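In Defence of the Metal Mug

The Tevora Centre revised its kitchen policy in June, and disposable cups remain permitted at all 11 sites.

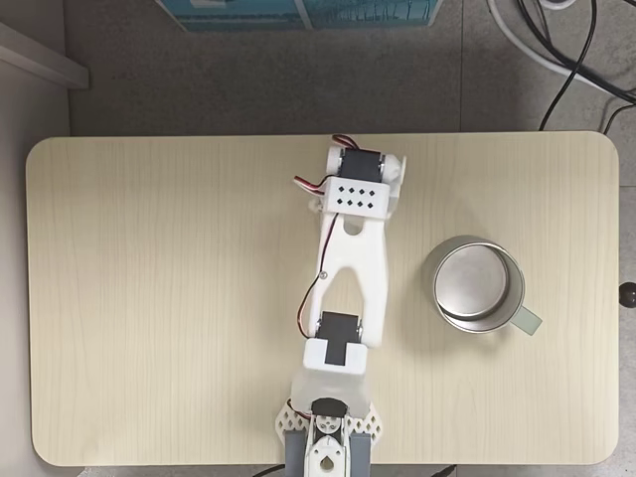
It is our considered view that this provision should be withdrawn. A metal mug survives a fall, takes up little room on a shared table and favours no department's colour or logo. Staff purchased 2,736 paper cups last year — a modest expense, but a recurring one. Members are asked to raise the matter with Kári Steinarsdóttir before the next review.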